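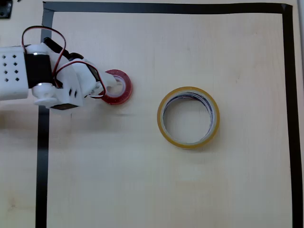
*Fig. 1. Arm at station 2, gripper at the red tape roll. The clear packing tape roll lies to its right, inside the black boundary.*

## Handout 6: Evthorpe open day, Friday, October 10, 2025

Demonstration led by Sigrun Sjöberg. Notes by Teodor Kristiansen.

**Hardware.** Printed white brackets, hobby-type servos, wiring left exposed. Check that no wire loop can catch on a bracket before power is applied.

**Workspace.** Black tape on the tabletop marks three sides; the fourth is open. Objects are placed inside the tape. The arm base stands at the left and overlaps the left strip.

**Task.** Pick up one roll by its rim or centre hole, lift, hold, set down. Each group has 30 minutes and 9 attempts.

**Record for each attempt:**

- roll used and start position (sketch)
- finger placement: inside the hole, or across the rim
- result, and the joint that was moving if the grip failed

**Points to consider**

1. The two rolls differ in diameter. How does this limit the choice of grip?
2. Which parts of the taped area are hardest to reach from the left?

Log sheets go to Gunnel Viklund, room 274.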